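Home | Products | Newsroom | Support | Careers | Contact

Print this page | E-mail this page

4 September 2026
By Gilles Vidal, Virnance Communications

Virnance releases Token 4, a teaching package for two-arm robot cells

ISWOOD – Virnance today released version 4 of Token, its software for teaching tasks to robot arms by demonstration. The new version lets one operator record a task on two arms in a single session, either by guiding the arms by hand or by driving them from a remote station. Earlier versions recorded one arm at a time and left the timing between arms to be set by the customer's programmer.

Token stores each demonstration as a time-stamped record of joint positions, gripper commands and video. The records are then used to train a control policy for that task. Version 4 keeps both arms on one clock and writes both to one file. Files made with version 3 can be opened and converted, but single-arm recordings cannot be merged into a two-arm file.

The release also changes how end tools are handled. Each arm now carries its own tool profile, so the two sides of a cell no longer need matching grippers. A profile holds the tool's mass, its offset from the wrist, its range of opening and the way the operator's input is mapped to it. For a parallel gripper, the trigger on the remote station sets the distance between the fingers. For a multi-fingered hand, the same trigger closes the fingers along a path set in the profile, and the path can be edited without recording the task again from the start. 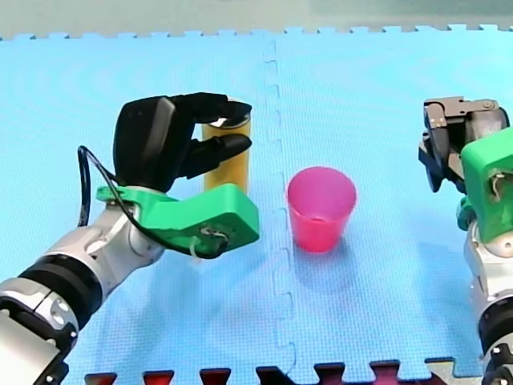

Do operators need to know how to program?

Operators work from a start button, a stop button and a discard button. Programming knowledge is needed once, when the cell is set up and the tool profiles are entered, and that work is normally done by the integrator.

Version 4 was tested during August at the Aguirre laboratory in Iswood. Eight operators recorded 3,306 demonstrations over 11 tasks, most of them short handling tasks such as picking up a container, moving it and setting it down. Operators used hand guiding for tasks with close contact and the remote station for the rest. Both methods produce the same file format, and a single training set can contain both.

"The most common fault in a demonstration is a pause," said Uriel Herrera, product manager for Token. "The operator stops to think, the arms stop with them, and the pause gets learned along with the task. Version 4 marks pauses when the recording is saved. The operator can trim them, keep them or throw the recording out."

Pause marking is switched on by default. The threshold is set per task, and pauses that are part of the work, such as waiting for the other arm to clear, can be labelled so that they are kept in training. Trimming does not alter the original file. A second copy is written and the two are linked in the session log.

Hand guiding in version 4 uses a lower resistance setting near the wrist, which was requested by customers who found small turns of the tool hard to make smoothly. The setting returns to normal when the operator lets go of the arm. Only one arm can be guided by hand at a time. During hand guiding the second arm may be held still or driven from a pedal through a motion recorded earlier.

The remote station is unchanged in its hardware. Its software adds a scaling control that reduces the operator's movements before they reach the arm, with separate values for left and right. Scaling values are saved with each demonstration. A loss of connection now stops both arms, closes the recording and labels it incomplete; incomplete recordings are left out of training sets unless they are added manually.

Token 4 is available immediately to customers with a current support agreement. A recalibration of both arms is required after installation, and it takes roughly four hours for a standard cell. Version 3 will continue to receive fixes but no new features. Customers with custom tool drivers should consult the migration notes before upgrading, as the driver interface has changed.

About Virnance

Virnance develops recording and training software for robot arms used in light assembly, packing and laboratory handling. Its office and test cells are located in Iswood.

Media contact: Gilles Vidal, Virnance Communications

Print this page | E-mail this page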